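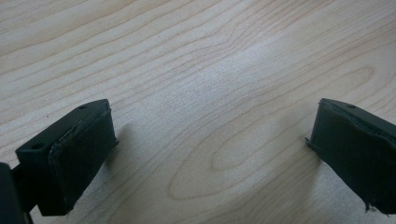

**23rd July, dye bench, late afternoon**

Writing this up before I wash my hands properly, so forgive the blue thumbprint that is sure to turn up on the paper copy. Today was the third madder pot on the Irberg wool and the first real go at the overdye, and I'd like to get it down while I can still remember which skein was which.

First the water. I have grumbled about our tap water in this notebook more than once, and I'm going to grumble again, but in a friendlier tone. Madder likes a bit of hardness and ours has plenty, so the reds from the Kerneck root come up lovely and warm with nothing added. The trouble is the weld. With the same water it went a touch greenish last October, and I blamed the weld at the time, poor thing. I now think the old kettle was shedding a little iron. The enamel has a chip near the handle rivet that I had never looked at closely, and I've put that kettle on the walnut shelf, where a bit of iron will do no harm at all.

**What went in the pot**

- Irberg two-ply, scoured and mordanted with alum last week, kept damp in the lidded tub
- 500 g of wool in all, dry weight, split into 6 skeins
- Kerneck madder, ground, soaked overnight in a stocking (the foot of one, knotted)
- A pinch of chalk in the last two skeins' bath only

I brought the heat up very slowly. I know everybody in this shop has heard me go on about slow heat, but I do think it is most of the battle with madder. Go too fast and too hot and the browns come out of the root and sit on top of everything like gravy. I stopped at 65 C and held it there for an hour and a half, turning the skeins every so often with the smooth stick (the other one snags, please let's throw it out). Then the lid went on and I left the whole thing to cool by itself while I ate my lunch and caught up on labels. 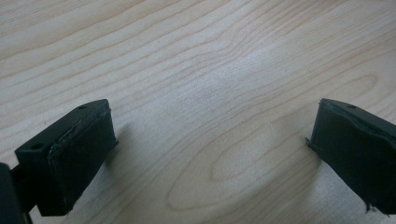
The first four skeins are a soft brick color, very even, with one slightly paler stretch where I had tied the figure-eight too tight. My own fault, and I even thought as I was tying it that it felt snug. The two with chalk are noticeably redder and I like them better, though I can see a case for the brick if we're putting it next to the walnut browns. I've tagged them all with the plastic tags, notched, as the paper ones gave up on us in the spring.

The overdye was the fun part. I took one brick skein and gave it three short dips in the indigo vat, a minute each, with a good long airing between. I was hoping for a plum. I got something closer to a bruised aubergine on the outside of the skein and a sort of dusty mauve toward the middle, and to be truthful I stood there admiring it for far too long. It isn't even, and I wouldn't sell it as even, but for the Dillosik blanket, where the yarn gets broken up by the weave anyway, I think it might be just the thing. I'd like a second opinion in daylight before I do any more.

The vat itself is tired. The flower is thin and the liquor has gone from that nice mossy yellow-green to something bluer than I'd like. I fed it a spoonful of fructose and a little lime, gave it a gentle stir, and covered it. Please don't dip anything until it has been looked at tomorrow, however tempting.

**Odds and ends**

The Malik scale is reading 39 g with nothing on it again. Taring fixes it, but do check before you weigh alum, which is the one place it really matters. The batch number for this lot is 1565, and I've written it on the tub lid as well as on the tags.

The madder bath still has good color in it. I strained it into the tall bucket and will run an exhaust bath on the odd ends of Irberg, the ones too short to bother skeining nicely. I'm expecting a peach, maybe a coral if we're lucky. If anybody has bits of silk to toss in, there's room, just mordant them first and leave them in the lidded tub with a note.

Still to do: rinse the plum skein again (it was giving off blue at the third rinse), cut a short length from each for the light test and tape half of it under card, and order more weld. Also gloves. We are down to left hands only, which I can't explain.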